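Speaker notes: Renewing a commercial lease when you are the small tenant
Juraj Koubek, Rekuleo
10/24/25

Opening. Thank the hosts, mention that slides will go up afterward. Ask who in the room rents their business space and who has a renewal coming in the next year. Wait for hands.

I run the property side at Rekuleo. We lease small sites and sublet them to service businesses. In February we had to renew on our Tunow building, and I want to use that as the main case, including the parts we handled badly.

Slide 2. The starting position. The landlord was Nowakowski, a family company with several buildings on the same street. Our space was 3,197 square feet, and the lease had 12 months left when we first wrote to them. We thought that was early. They took a long time to answer, and by the time we had a real offer on paper we were already looking at a short calendar.

Point to make: put the notice date in your calendar the day you sign. Read the notice clause again before you send anything. Ours said written notice by mail to a specific address, and our first e-mail did not count. We had to send it again.

Slide 3. What the rent number leaves out. The offer kept the base rent nearly flat, and we were pleased for one afternoon. Then we read the service charge section. The new draft moved roof repairs and the parking lot into shared costs. Those had been the landlord's before. Over five years that was a bigger increase than the one we had been bracing for.

Go slowly on this slide. People tend to write down the base rent and stop listening.
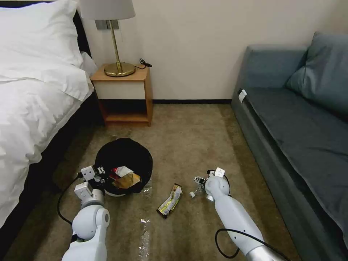
Slide 4. Getting a second price. We asked Truvero, a broker we had used once before, to find us comparable space. They came back with two sites, one with 800 square feet of storage we didn't need and one that was short on parking. Neither was a place we wanted to move to. Having them in a folder still changed the conversation, as we could say what the alternatives cost and mean it.

Don't bluff about this. If you say you have another site, expect to be asked where it is.

Slide 5. What we asked for.
- A cap on the yearly rise in shared costs
- Roof repairs back with the landlord
- The right to sublet without a new fee each time (the draft had $700 per request)
- A break option after year three

We got the cap, the roof and the sublet fee. We did not get the break option -- we traded it for a month of free rent at the start, and I am still not sure that was the right trade. If someone asks about this, say so.

Slide 6. Mistakes. We let two people write to the landlord at the same time, and they said different things about how long we wanted to stay. We also paid a lawyer to review the first draft, which changed almost completely. Next time I would agree the main terms on one page and then send the long version out for review.

If time is short, skip slide 7 (insurance wording) and go straight to questions.

Questions I expect:
Does a longer term always get you a lower rent? In our case a little, and only after we asked twice.
Should a new business sign for five years? I wouldn't, unless there is a break clause.
Can you do this without a broker? Yes, but start earlier.

Handout is on the table by the door. My e-mail is on the last page of it.

Related talks
Reading a service charge statement
When to hire your first bookkeeper
Subletting part of your space
Setting prices in a slow year

12 shares | 0 comments

Contact | Copyright Rekuleo | Back to top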